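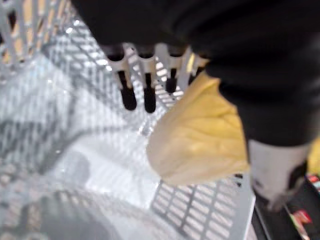 # Sivari basket and Coppens produce stand: my review after one season

I have a small vegetable shop in Evgate, a town of 4,000 people, and last winter I changed the furniture of the fresh corner. I bought the wooden produce stand from Coppens and a set of white plastic baskets from Sivari. Before this I had metal shelves and cardboard boxes, so please read my opinion with this in mind.

## The basket

The Sivari is a white plastic basket, and the walls and the floor are made like a grid, with narrow rectangular openings. I paid 17 dollars for one. It is not cheap for plastic, but my old ones cracked in the first cold month and these have no cracks until now.

The openings have a good size. Sand from the carrots falls through the floor, and after washing, the basket dries quickly if you stand it on its side. Big vegetables are no problem. Small things are another story. Green beans go through the holes with one end and then break when you pull them out, so I put a sheet of paper on the floor for beans and for small chili peppers.

Cleaning is the weak point. The ribs are thin, and dirt stays in the corners between them. A sponge does not reach it. I use an old toothbrush and warm water with a little soap, and for one basket I need around 6 minutes. White also shows every mark from beets. If Sivari made the same basket in dark green, I would buy that one.

## The stand

The Coppens stand cost me 846 dollars with delivery. It came in two heavy packages, and my sister-in-law Edith Lozano helped me to put it together in one evening. The instructions have drawings only. We placed one side panel wrong and had to begin again, which was our mistake, but a letter on each part would help.

I am very satisfied with how it looks. Vegetables simply look fresher against light wood than against metal. The dividers keep each kind in its own place, and you can pile the goods quite high. Carrots do well in the middle compartment, even when they are thrown in with their green tops in all directions. The long cucumbers I prefer to lay side by side, and the bitter melons also, in rows. They have bumpy skin, so they hold each other and do not roll.

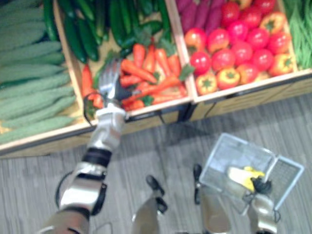

## What I would change

The wood takes water. If I put in vegetables directly after rinsing, there is a dark spot on the bottom the next morning. Now I let everything drip in the Sivari basket first. I also treated the inside with Stekex wood oil, the kind that is safe for food, and I will do it again in December.

The front edge is a little high for my older customers. They can reach the carrots, but for the goods at the back they ask me.

## My rating

Basket: four stars from five. Stand: four stars too, and it would be more with better instructions. I have already ordered three more baskets for the storage room.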